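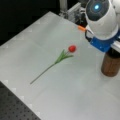
Ollisberg Day Rooms: table flowers and room refresh
Progress report to the Matei Fund, second period
2022-03-19

Summary

The grant pays for artificial flowers and table settings in the two day rooms at Ollisberg, and for the flower arranging sessions that go with them. The first room is finished and in daily use. The second is part done. Spending is within budget and we are not asking for any change to the total.

Flowers

We ordered 100 artificial stems from Tendis at the start of the period. They came in two deliveries, the second of them late, and 43 have now been put out in the first room. The rest are in the store cupboard, sorted by kind.

Tulips have been the most popular by a long way. The red ones in particular are easy to pick out against the pale table coverings, and several residents with poor sight have asked for them by colour. The closed heads also keep their shape better than the open roses we tried last year, which went flat in the box. We would order tulips again and leave out the roses.

The stems are long for our smaller vases. Tendis advised against cutting them, so we bend the lower part and push it down to the base. This works for the tulips. It does not work for the lilies, which have a stiffer core, and those have been kept for the tall vases in the entrance hall.

Tables

We changed to light grey coverings in February. The old patterned cloths made it hard to see small items, and crumbs and spilt water were often missed. The grey ones wipe down in a minute or so. They do crease if they are folded for storage, and the creases are slow to drop out, so we have started rolling them. Two were supplied in the wrong size by Litix and have been replaced at no charge.

We had hoped to fix the coverings at the corners. The clips in the original quote were too narrow for the table edges and have been sent back. The credit is shown in the accounts sheet.

Sessions

Flower arranging now runs every week in the first room, with places for up to 8 people. Each person has a vase, a handful of stems and some greenery, and takes as long as they like. Finished arrangements stay on the tables until the following session, when they are taken apart and the stems go back into the boxes.

Attendance was low to begin with. It improved once we moved the start time to after lunch. Some people come only to sort the stems by colour, and we count this as taking part. Relatives have asked whether they may join in and we have said yes, provided there is space at the table.

Cleaning

Dust is the main problem. The leaves collect it where they join the stem, and a dry cloth does not reach. We now rinse the stems in lukewarm water with a little washing-up liquid and stand them in a rack overnight. The colour has held so far. Cleaning takes more staff time than we allowed for in the bid and we have covered this from our own budget.

Next period

The second room needs its coverings, its vases and the remaining flowers. The shelf for the vases has been measured but not ordered, as we are waiting for a price from Litix. Painting of the window wall is booked and the tables will be moved out beforehand. Invoices to date are attached with the accounts sheet, and the final report will follow when the second room is open.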